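## 3. Setup and Maintenance of the Manipulation Cell

The Ruvel cell consists of two robot arms mounted at one edge of a work table. Our group was responsible for keeping it ready for the plate-handling trials run by the Sinau course section. At the start of the project, the cell had no written maintenance routine, and settings were often changed between users without a record.

The first task was to correct the closing position of the gripper. The fingers met slightly off center, which caused plates to turn as they were lifted by the rim. Both fingers were removed, the mounting faces were cleaned, and the screws were retightened in stages. The tool center point was then measured again and entered in the controller.
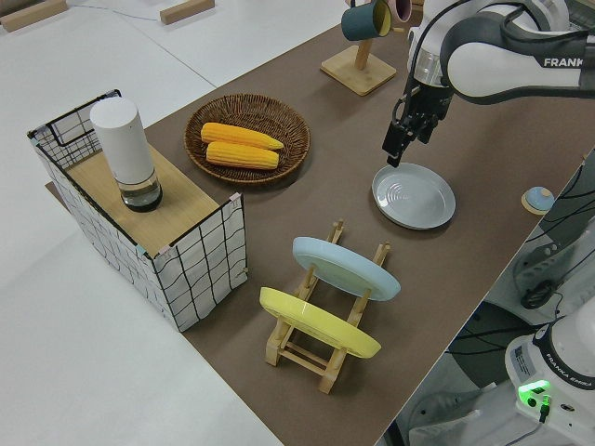 Approach height was set next. Plates are picked up from the table and placed in the rack, and a low approach presses the rim against the table covering. After 17 test approaches, a hover height was selected and saved in the Panicker configuration file – the earlier value was kept as a comment.

Cable slack is now checked before each session with the arm at full reach. The complete startup check takes roughly 60 minutes, most of it spent on camera calibration. Replacement of the worn finger pads was postponed until July.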